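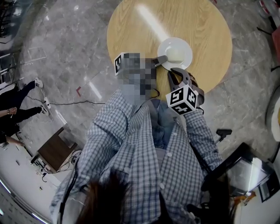
The round table at lunchtime, with the white plate and the good old checked shirt.

July, late, with the window open and the fan going. I have had a long happy day of doing very little in the right order, and I want to get it down before I get into bed and lose half of it.

I was up by six, which I never am in the summer if I can help it, but the garbage truck came up Beaudoin making that noise like a drawer of pans being dropped, and after that there was no going back to sleep. So I made coffee and took it to the table and just sat. I know I have gone on about this table in here already, but I am going to go on about it again. I paid 80 dollars for it at the Jurkitz sale in the spring and carried it home in the back of the car with the hatch tied down with a bathrobe belt, and I still think it was the best money I spent all year. It's such a pale wood. Every table I grew up with was dark, nearly black, and you could leave a spoon on one for a week before anybody noticed. On this one you see the grain running all the way across, and when the sun gets going there's a big white stripe of shine that lands slantwise over it. I've started telling the time by it, more or less. When it gets down toward my plate I know I ought to be thinking about lunch.

And I do love that it's round. I can never decide which side is mine. In the winter I'll want to be nearest the stove, I suppose, but at the moment I go wherever the air is.

After coffee I did the cupboard over the sink, finally. I have been promising to do it since before Easter. I took everything down and wiped the shelves with vinegar and hot water and then stood there looking at the dishes all over the counter and wondering how one person comes to own this many. Some of them I remember buying and a lot of them I don't. There were the two soup bowls with the fish on, and the gravy boat with no saucer, and a stack of saucers that don't go with any cup (not one of them fits the gravy boat, I tried). There was the Prullivetti serving dish, too, which I had been blaming the move for losing. It was behind the colander the whole time. I felt I should apologize to the moving men.

I kept out the plain white plate. It has a smooth rim with a little shine to it and no pattern anywhere, and anything you set on it looks like you meant it. One cream-colored block just off-center in all that white and it could be in a shop window. I have had guests admire a slice of store-bought pound cake on that plate as if I had done something. So it's going on the low shelf now, in front, and the flowered ones can go up high where I need the step stool. If somebody important comes I will get the stool out.

Eleven things went in the box for the thrift store. I had 17 in there at one point and then I started taking them back out again, you know how that goes, a mug here, a butter dish there. I closed the flaps and taped it before I could weaken any further. It's by the front door and I have already stubbed my toe on it.

The checked shirt was on show today, too. The blue, gray and white one. I have been meaning to write something about it for ages, silly as that sounds. It's big and loose and it hangs open in the front, and the sleeves go all into creases and folds, and it goes with blue denim as well as anything ever has. There's something about a shirt like that over a pair of jeans that makes a kitchen feel like a weekend. I hope it lasts. The collar on my own green one went last fall and I never found another I liked as well, though I tried on nearly everything in Nosance, including a thing with snaps that made me look like a rodeo clown's aunt.

Delyth Parry called in the middle of the afternoon, when I was at that stage where the shelves are clean and all the dishes are still out and you wonder why you ever began. We talked for the better part of an hour. She has new curtains, yellow, and she isn't sure of them, and she wanted me to say they would grow on her, so I did. Then she asked what I was up to and I told her about the cupboard and she said hers had a pan in it from her first marriage that she was afraid to look at. I laughed so hard I had to sit down. She's going to come over when the weather breaks, and I said I would make the cold noodles and we could eat at the round table with the door open. She asked if there was room for her to bring her sister, and I said there's room for anybody at a round table, you only have to scoot.

I did put everything back in the end. Big plates on the bottom, bowls in the middle, glasses to the left where they've always been. I thought about moving the glasses over to the right and had two of them in my hands to do it, and then I pictured myself reaching for the wrong door every morning until Christmas. Glasses stay on the left.

Around suppertime I walked down as far as 714, the house with the hollyhocks, and they've come out in that dark red that looks nearly brown in the evening. The lady was on her porch and we waved. I must find out her name before it gets too late to ask. I've been waving to her for so long that it would be embarrassing already, I think. It was a soft sort of evening and everybody's sprinklers were on, and I came home with my shoes soaked and didn't mind a bit.

Supper was toast and the last of the tomatoes, with salt, standing up. Then I felt guilty about the standing up and took the second piece over to the table and sat like a person. The wood looks quite different at night under the lamp, yellower and sort of sleepy, and the shiny stripe is gone. I like it in the daytime better. I ought to get some of that beeswax polish, the kind in the flat can, and do the top properly before company comes. Jurkitz might have it. If they don't I'll ask Delyth what she uses on hers, though I have a feeling it's the sleeve of her sweater.

Tomorrow: thrift store with the box (leave early, park on the shady side). Noodles, vinegar, stamps. Call about the fan, it has started to tick again. And find a home for the Prullivetti dish, which won't fit in the cupboard now that the cupboard is tidy, and is sitting on top of the refrigerator looking at me.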